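Chapter 4
What a Survey Can and Cannot Tell You

In September a regional newspaper reported that people in the town of Ospina drink far too little water. The claim came from a survey of 855 adults, paid for by Senora, a firm that sells bottled water. Few readers asked who had been surveyed, or how. This chapter is about asking.

Start with the sample. The questionnaire went to 3,972 addresses and most of the people who got it never replied. Those who did may have been older, or more worried about their health, or simply at home that week. The report says 72 per cent of them "fell short", but short of what? The target appears in a footnote, and the footnote gives no source.
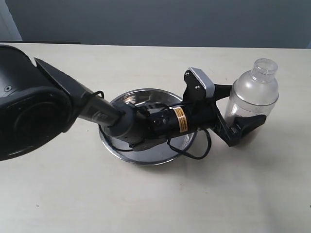
Then there is the matter of memory. Try to say how much you drank yesterday, counting tea, soup and the glass you left half full by the sink. Shewit Adugna, who has run household surveys for years, treats any answer of this kind as a guess with a number attached. I would go further and say that some of it is politeness. People tend to give the answer they think is wanted.
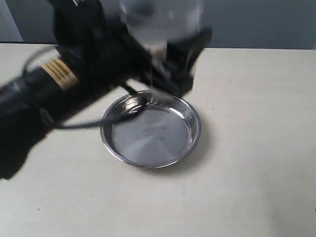
A second survey, carried out by Efraín Castaño in nearby Gruken, reached 2,470 people and found no shortage worth reporting. It would be easy to prefer his result, being larger and duller. Resist that for now. Castaño asked about cups and Senora asked about litres - and neither checked what a respondent meant by a cup.

4.1 Who was asked?

Before reading any percentage, find the list from which the names were drawn.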